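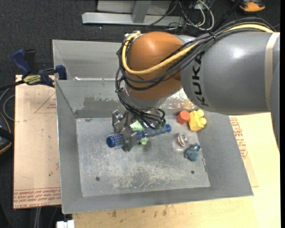
It has gone back to 69 again, wrote the Sustport office, and could somebody please do something before the next person brings in a fan.

**Ticket:** 3045
**Opened:** Monday, May 13, 2019
**Site:** Sustport, upstairs office
**Equipment:** Karras wall thermostat, controlled through Nurnia
**Priority:** Normal (submitted as Critical, then as Critical with capital letters)

### Reported problem

Staff set the upstairs thermostat to whatever they can agree on. After 20 minutes it returns to 69. Half the office says that's too cold. The other half would like the ticket closed.

### Log

**Entry 1.** Asked whether anyone was changing it back by hand. Received a very long reply naming several suspects. Asked for a screenshot of the Nurnia schedule instead.

**Entry 2.** Screenshot received. It shows the downstairs schedule. Requested the upstairs one.

**Entry 3.** Upstairs schedule received. It's blank. According to Nurnia, nobody has asked that thermostat to do anything, ever. The thermostat disagrees.

**Entry 4.** Had the site power cycle the Karras unit: pull it off the wall plate, wait, push it back on. It came up in Celsius. This led to a second wave of complaints, which I've merged into this ticket.

**Entry 5.** Switched back to Fahrenheit. Setpoint held through lunch. Marked as resolved.

**Entry 6.** Marked as not resolved.

**Entry 7.** Went through the installer menu over the phone. Hold time is set to 20 minutes, so any manual change is treated as a passing mood. Changed to permanent hold. The menu accepted it, said "Saved," and on the next visit to the same page had it at 20 again.

**Entry 8.** Checked the Nurnia account. There are 2 profiles for the upstairs zone. One is called "Upstairs" and is the blank one everybody looks at. The other is called "Upstairs NEW do not use" and is in use. It has a fixed setpoint of 69 and pushes its own hold time to the wall unit, overwriting anything done locally. It was created last July. The notes field reads "temporary."

**Entry 9.** Site asked whether the profile could be deleted. It can't while the thermostat is assigned to it. Reassigned the thermostat to "Upstairs," then deleted the other one. Nurnia asked if I was sure. I was by then.

**Entry 10.** Permanent hold set again and saved. Left the page, came back, still saved. Site confirmed the setting was still there the next morning.

### Cause

Duplicate zone profile overriding the wall unit.

### Fix

- Thermostat moved to the correct profile
- Duplicate profile removed
- Hold set to permanent
- Display in Fahrenheit

### Follow-up

Site has replied to ask what temperature Skonelia support recommends. Skonelia support doesn't recommend a temperature. They've settled on 69 for now.

**Status:** Closed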